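Korkau, 2019-01-24 – Vandon is pleased to share that its Korkau storeroom has started the year with a tidier way of handling everyday trash, and we could hardly be happier about it.

Every basket on the floor now gets a black liner, and the crew checks each one 2 times a shift.

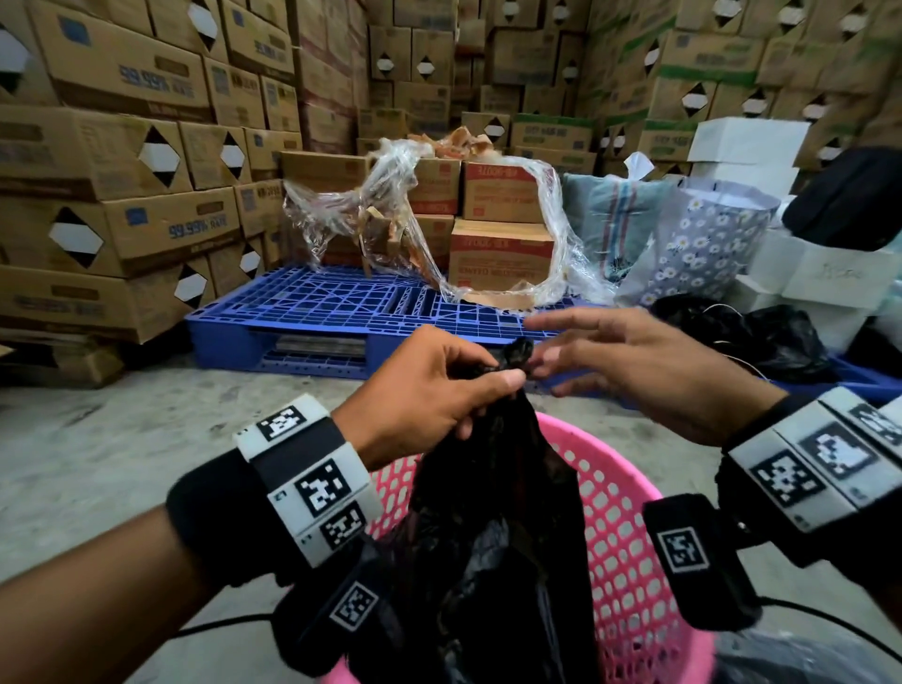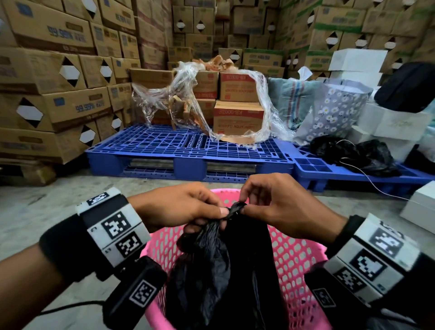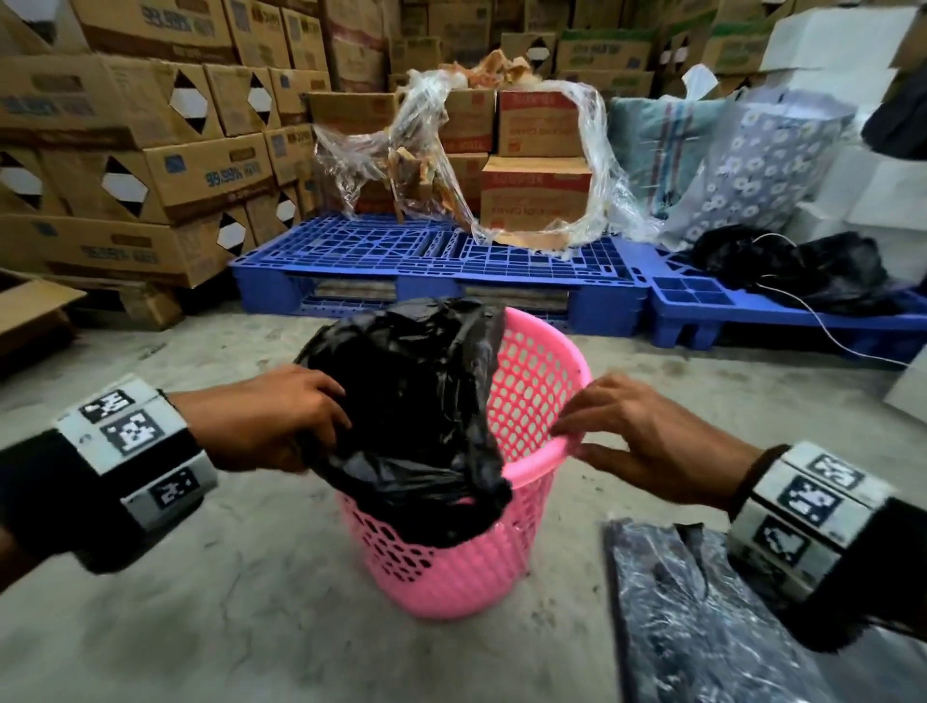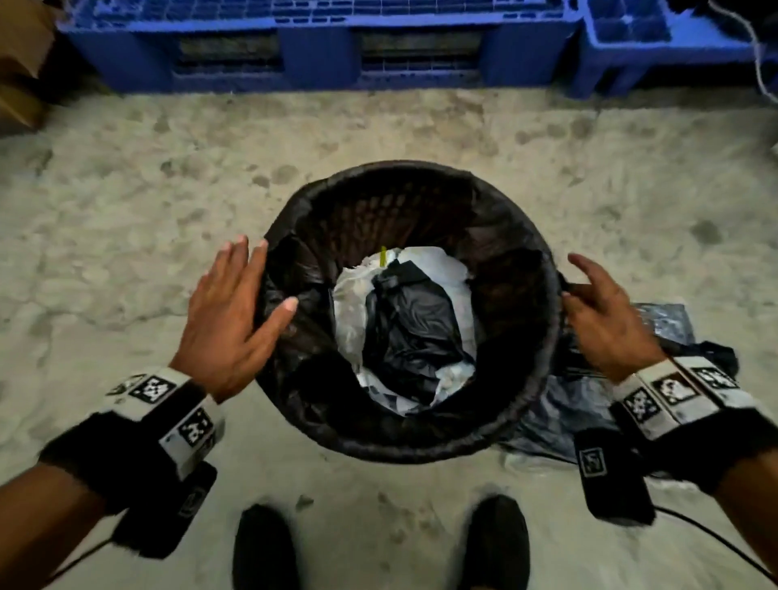
Black bags and baskets in the Korkau storeroom.

Our friends at the Ploltarville site will follow later in January, with over 500 liners already set aside for them – a good start, we think!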